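Grestbridge Allotment and Garden Society
Minutes of the April general meeting

Held in the upstairs room at Penry Street, 7.30 pm. Jin-sol So in the chair.

1. Apologies
Received from the Pleneck Lane site rep and two plot holders from the lower field.

2. Minutes of the last meeting
Agreed with one correction. Under item 5, "hedge" should read "ditch". Signed by the chair.

3. Water
The new standpipe by the top gate is in and working. The one near plot 62 still drips and the washer has been changed twice. Agreed to ask the plumber to look at the whole fitting. Members are reminded that hoses must not be left running unattended. The water bill for the winter half came to £206, which is higher than expected, and the meter will be read monthly from now on.

4. Waiting list
There are 9 names on the list. Two plots have been given up and will be offered this week. Plot 14 is badly overgrown and it was suggested that it be split in half. Some discussion. One member felt that half plots are never properly looked after, others disagreed. Agreed to offer it whole first and split it if there are no takers.

5. Shed insurance
The Ziver policy is up for renewal. It covers the main shed and contents up to £2000. The mower and the two strimmers are probably worth more than that between them. Jin-sol to ask for a quote at a higher figure and bring it to the next meeting.

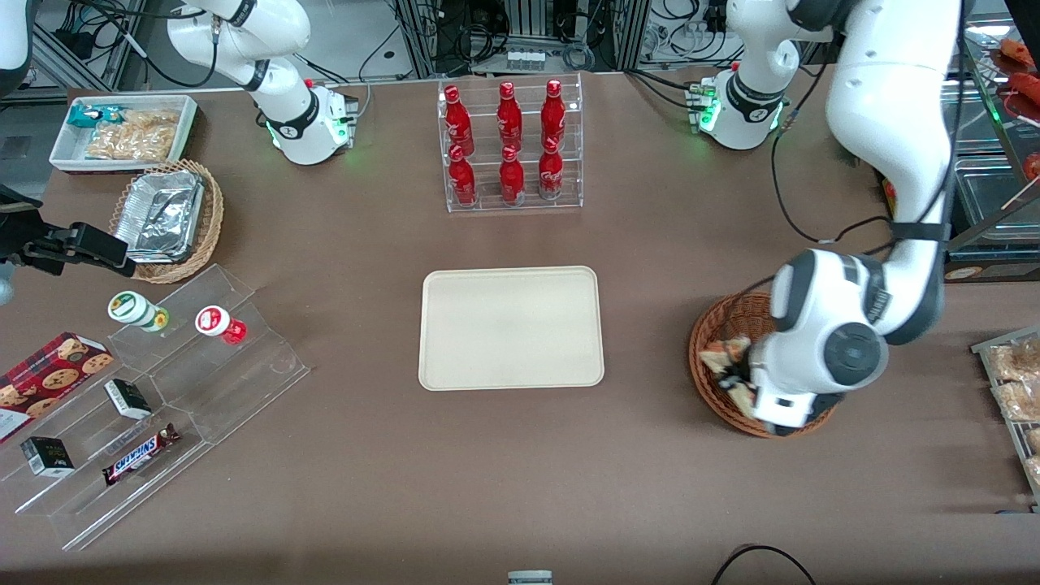 6. Summer open day
The open day will go ahead in the same form as last year, with plots open from 11 am and the plant stall by the main gate. Teas will be in the big shed unless it is wet. For cold drinks it was agreed to use a clear tiered rack like the one with the six red bottles on it, so that people can see what there is without leaning over the table. Cakes to be covered this time. Prices stay the same. A float is needed for both stalls. The raffle was discussed at length and it was decided to have fewer prizes and better ones. Pleneck Lane would like their own seedling table and this was agreed, provided they bring the table.

7. Bonfires
Two complaints from houses on the Grestbridge side. The rule is still no fires before dusk. A notice will go on the board and the wording will be circulated first.

8. Manure delivery
The farm can deliver one load at the end of the month. It will be tipped by the lower gate. Barrows to be returned to the shed afterwards.

9. Any other business
The noticeboard lock is stiff and needs oil. A pair of loppers with yellow handles has been handed in. The path behind the compost bays floods after rain and someone asked if it could be raised with chippings. To go on the next agenda.

The meeting closed at 8.50 pm.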